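Household chore robots

A household chore robot is a machine meant to take over some of the everyday work of a home or small business, such as wiping tables, straightening cushions, folding towels or putting dishes away. Floor vacuums have been sold for years and many families are quite fond of theirs, but a machine that can move from one chore to the next is still, for the most part, a research project.

Abilities

Picking up a single firm object from a clear surface is now fairly dependable. In the Griltetti trials, an arm with two fingers was given 3,000 pickups of cups, jars and boxes, and it did well with nearly all of them. Soft things, like cloth and pillows, are a good deal harder, and so is working in the narrow space between a seat and a table.

Seating areas

Café corners and breakfast nooks make a friendly test for such machines, with crumbs to find, cushions to set right and a table base to steer around. A small camera near the gripper lets the arm see what it is reaching toward.

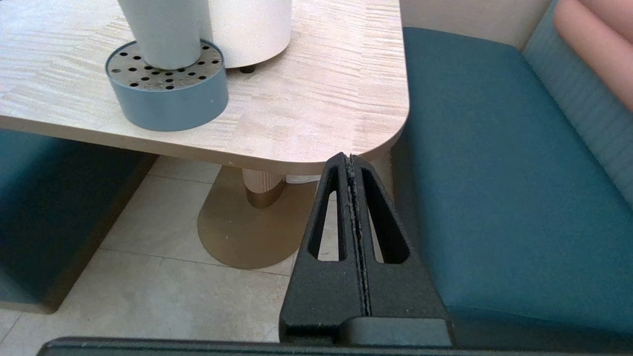 Cost and outlook

Price remains a worry for most households. The Droser arm, leased to 13 homes, still needed a person close by for the trickier jobs.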